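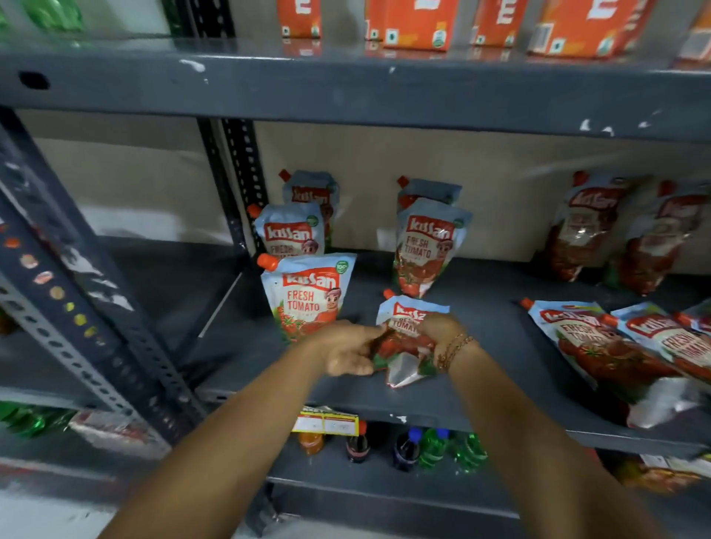 Akua Quartey has been arranging the shelves at Petridis, the grocery store on the lower end of the market street in Ustham, for nine years. Before that she was in the storeroom of a bigger shop in Skeltitz, where she learned to lift boxes and, as she told me, to read the small print on them. I met her in March at half past six in the morning, one hour before the store opens. She had agreed to talk with me on the condition that she could continue to work, and so a large part of our conversation took place while she was kneeling.

I asked her first what a person should know before touching a shelf.

"What sells from it," she said. "People think we begin with the products. I begin with the gaps. In the morning I walk once through the whole store and I don't carry anything. I only look where it is empty. If I carry a box already, I will only see the place for that box."

The walk takes her ten minutes. The store has 42 shelving racks, most of them in metal with rows of holes in the uprights, the sort which you can find also in garages and archives. The height of each shelf can be changed with a few bolts. Akua likes them very much. When the previous owner retired, a salesman from Kedholm came with a catalog of white display furniture with lights inside, and she was asked for her opinion.

"It was beautiful furniture, I told them so. Then I asked him how long it takes to move one shelf up by the width of my hand. He did not know. With these I need a wrench and five minutes. The paint comes off in places, yes. A customer has never complained to me about paint. They complain when they cannot reach the rice."

The store keeps 2,000 different products, a number which Akua considers too high. The present owner, Michalis Mavromatis, considers it too low. He was in the office behind the cold room during my visit, and he came out with coffee for the two of us at seven. I asked him about the disagreement.

"Every week someone asks for a thing we don't have," he said. "I write it down and I order it. Then Akua finds six of it on the shelf after three months and she puts them on my desk. She doesn't say a word. She just puts them on the desk."

"He had a jar of pickled walnuts there until Christmas," Akua said.

I wanted to hear about the soft packages, the kind with a spout and a screw cap, which have replaced so many bottles and jars in the last years. Ketchup comes in them, also baby food, yogurt, honey, and liquid soap. I had imagined that they make the work easier, for they do not break.

Akua sat back on her heels at this question. It was clear that she had thought about it before.

"A bottle stands. You put it down and it stands, you can forget it. A pouch stands if it wants. It has a bottom that opens like a small foot, and when the foot is well open it is fine. But in the carton they are pressed together, and when they come out, the foot is closed. So the first one leans, and then the second one leans on the first. In the afternoon you have a row of people sleeping on a bus."

Her method is to take every pouch in two hands, one at the top and one below, and to push the bottom outward with the thumbs until the fold opens. Then she knocks it lightly on the shelf. She showed me several times. The sound is dull, and she says she can hear from it whether the pouch will stay. I could not hear a difference.

"Then the cap," she continued. "The cap is heavy compared with the rest. If the ketchup inside is all in the bottom, the upper part is weak and the cap pulls it forward. So I press a little in the middle, to bring some of it up. Not hard. You want that it has a back, like a person has a back."

She puts the first ones against the rear panel, so that they have something behind them, and fills toward the front. I asked if she makes straight lines. She tries, she answered, but with pouches she is satisfied if the name can be read and nothing falls when a child takes one.

"And a child will take one. If there is a cartoon face on the package, a child will take it, look at it, and put it back with the face to the wall. I turn them around maybe thirty times on one day. It doesn't bother me. It would bother me if they didn't look."

For this reason she does not place them at the bottom. They get the middle shelf, at the height of an adult's waist. Cartons go above, in her system, and she explained this with some passion, for it is against what she was taught in Skeltitz. There, the heavy goods were at the bottom, the expensive ones at the height of the eyes, and light cartons wherever there was space left.

"A carton is a good sign," she said. "I mean a sign like on a road. It is flat and has big letters, and you can read it from the end of the aisle. If I put cartons low, the big letters look at people's shoes. So they go up, and then a customer can find the aisle by them. 'Go until the orange boxes,' I say, and they go."

She is less pleased when the cartons are of different widths, as happens often within one brand. They cannot form a proper wall, and the one which is pushed by its neighbor begins to turn.

I asked about dates. On this subject Akua became strict, and she stopped working for the first time.

"Old in front, new behind. Everybody knows this, and everybody does it wrong when they are tired. It is so quick to put the new ones in front. You have a full shelf, it looks nice, you go home. But behind it you have made a museum."

In her second year she emptied one complete aisle together with her colleague Dionysis Triantafyllou, who still works the evening shift. They removed 390 items which were past their date or would be within the week. The oldest was a can of chickpeas, and neither of them wished to tell me how old. After this she introduced the rule that a shelf must be emptied before it is filled. Everything comes out and goes onto the cart, the shelf is wiped with a cloth that has been wrung well, and then the old stock goes back last, at the front.

"Dionysis hated me for one month," she said. "Now he is worse than me. He writes me notes."

I spoke with him later by telephone. He confirmed the notes, and he also confirmed the month.

"I thought it was double work," he said. "For the first weeks it is double work. Then you find that the shelf is never so bad again, and you do it in less time than before. But please don't write that I said she was right. Write that it is less time."

There are small tools which Akua carries in the pocket of her apron: a wrench for the bolts, a blunt knife for tape, a roll of round stickers in several colors, a pencil. The stickers are for her own system. Each color means one month, and she puts one on the inner side of the shelf when something there must be looked at by the end of this month. The blade of the knife she made blunt herself, on a stone step, after she had once cut through the tape of a carton and into four bags of sugar.

"A sharp knife is for someone who is not in a hurry," she said.

Not all the customers like when she moves things. Paraskevi Koutsoukos, who lives across the street and was waiting at the door when the store opened, told me that she had shopped at Petridis for longer than Akua has worked there, and that the vinegar was in three places during that time.

"The first place was the best," she said. "Next to the oil. Where else should it be? Now it is next to the ketchup. I said to her, nobody puts ketchup on a salad."

Akua has heard the argument. She told me that she considered it seriously and measured the shelf next to the oil again, but the vinegar bottles are two centimeters too tall for it, and to raise the shelf she would have to raise the whole row. She may do it in the summer, when the street is empty in the afternoons.

I was curious what it costs to keep such old racks in use. Michalis looked for the invoice and found it in a folder that was labeled "Roof." Last year he bought spare shelves, uprights, and bolts from a school that was closing its archive, and he paid 3,075 for everything with the transport. The driver, Kosmas Kouris, is a cousin of his, and he had to come two times, as the long uprights did not fit in the van on the first try.

Half of these parts are still in the storeroom. Akua would like to use them for a rack near the entrance, only for soft packages, with shelves less deep than the present ones and a small edge in front. She has drawn it on the back of a delivery note. The pouches would stand in two rows and no more, so that nothing can be forgotten behind. Michalis has seen the drawing. He asked if there would be a place in it for new products.

"I told him there is one shelf for his experiments," she said. "At the bottom. It is not a very wide shelf."

A woman was now standing behind us who needed a packet of yeast, and Akua got up, cleaned her knees with her hand, and went with her to the next aisle.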